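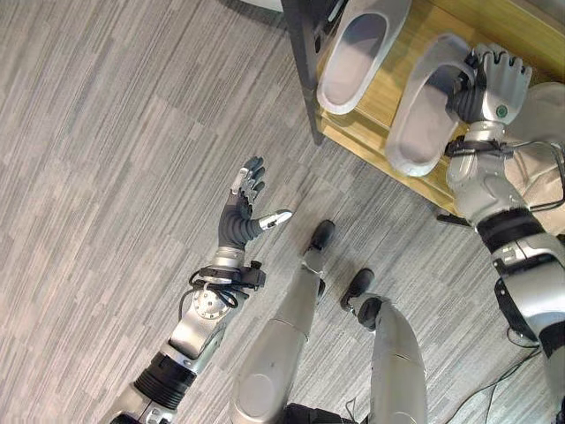 Indoor footwear should have a fixed place, and the place should be a rack. Slippers left on the floor pick up fibers from the carpet and get kicked under furniture. A low rack with wooden shelves and a metal side frame will stand directly on carpet. On the striped one here, the white slippers with the pale gray insoles sit on the shelf itself, clear of the pile. Pairs should be stored side by side, pointing the same way.

Check the insole before shelving. A damp insole goes to an open window first, standing on its heel, for 2 hours. Loose dirt is brushed off over a sheet of newspaper.
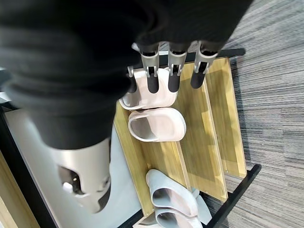

Assign shelves by frequency of use. The lowest shelf takes whatever is worn daily, and it should be the deepest one. On a stepped rack, where each board is set back from the next, bulky shoes belong at the bottom. The pale pink slippers have thick rounded soles and are kept on the lowest and widest board for that purpose. Flat shoes can go higher. Out-of-season pairs do not belong on the rack at all – box them in March and again in the fall.

Cleaning the rack:

Take everything off. Wipe the boards along the grain with a cloth wrung out in plain water, then dry them at once. Standing water raises the grain and leaves a rough patch.

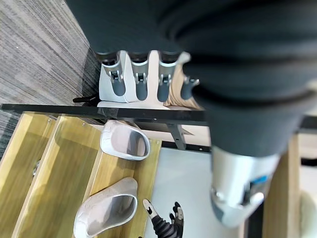

Metal rails need a dry cloth first, then a damp one. Dust collects at the brackets and where rail meets board, and a soft toothbrush will reach it. Do not spray cleaner directly on the rack. Overspray lands on the carpet and leaves a ring.

Tighten the screws twice a year, by hand. If the rack rocks on the carpet, loosen all of them a half turn, press down on both ends, and retighten.

Vacuum under the rack with the crevice tool. Move the rack 32 cm to one side every few months so the feet do not leave permanent dents.

Sveva Negri, 19/07/2018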